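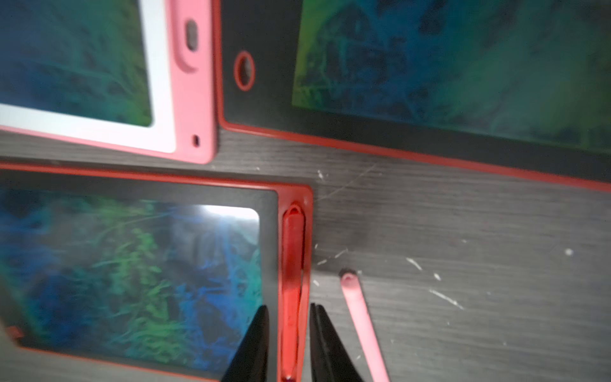
## 6. Calibrating the Jistix moisture tester for corn

Calibrate before harvest, usually in late August, and again after any battery change. You need a clean sample of shelled corn with a known moisture reading from your elevator.

1. Set the tester on a level surface, away from fans and dryers.
2. Press and hold **MENU** until the crop list shows.
3. Scroll to **CORN — YELLOW** and press **OK**. The display shows code 179.

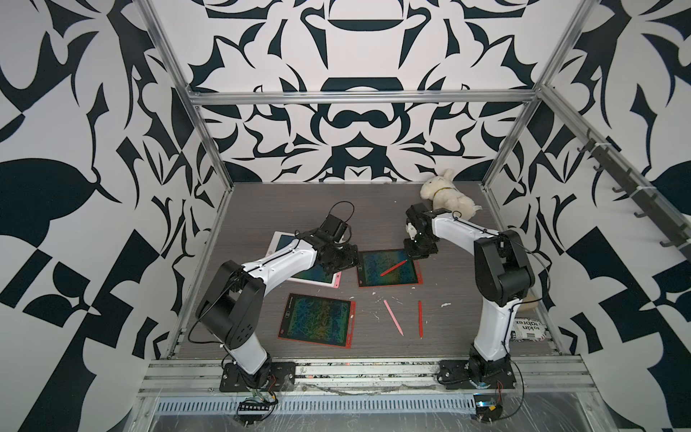 4. Pick out cobs, husks and broken kernels, then fill the cup to the line. Do not shake or pack it.
5. Pour the grain into the cell in one steady motion and close the lid.

> **Caution:** Do not test grain straight from the dryer. Let it cool in a sealed bag first.

6. Wait 20 seconds for the reading. Write it down, empty the cell and repeat twice with the same sample.
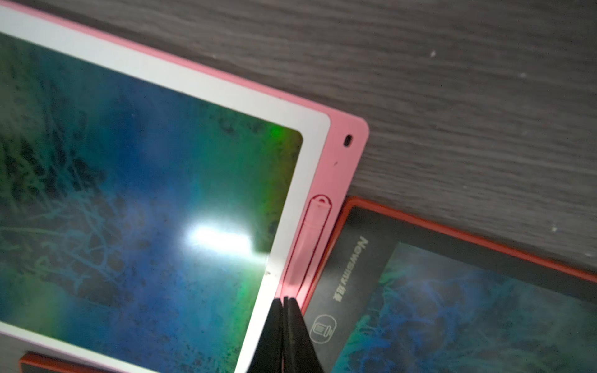 7. Average the three readings and compare the result with the elevator figure.
8. Enter the difference under **OFFSET** — use the minus key if the tester reads high — and press **OK**.

**Note:** The tester stores up to 1000 readings. Older readings are overwritten when the memory is full.
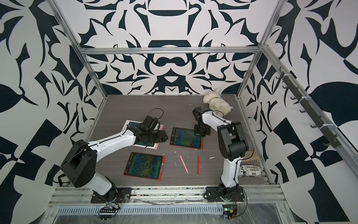 9. Brush out the cell and close the lid before storing. Never rinse it with water.

If error E4 appears, repeat from step 2. If it stays on, contact your Studel dealer.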